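Operations diary, Zirkeo cell, June

The morning session was suspended at 10.40 after the two arms made contact during a handover trial. No person was inside the marked area and no injury was recorded. Marjatta Nieminen pressed the stop on the Stustosside side; the Likano arm halted 2 seconds later, a delay the Laboratory does not regard as acceptable. The log shows that the second arm was given its approach position 27 millimetres too far forward. The offset had been entered by hand after the last calibration and had not been checked by a second member of staff, as the procedure requires. Handover trials are withdrawn until both stops have been tested together and the result signed.

Work resumed at 14.00 at reduced speed, with single movements only and an operator at each stop. The arms were brought face to face over the table and the alignment was compared by eye before any figure was accepted. With the opposite gripper closed, its right yellow finger sits slightly lower than the left in the wrist view, and staff are asked to inspect the finger mountings before the offset is entered again. Echeverría has been sent the log and asked to explain the stop delay in writing. The entry remains open.

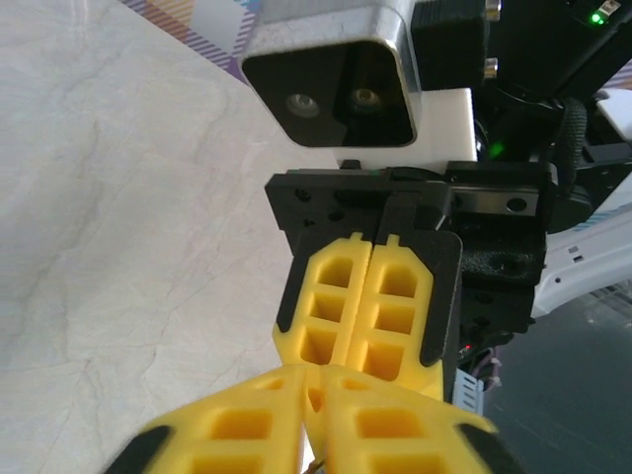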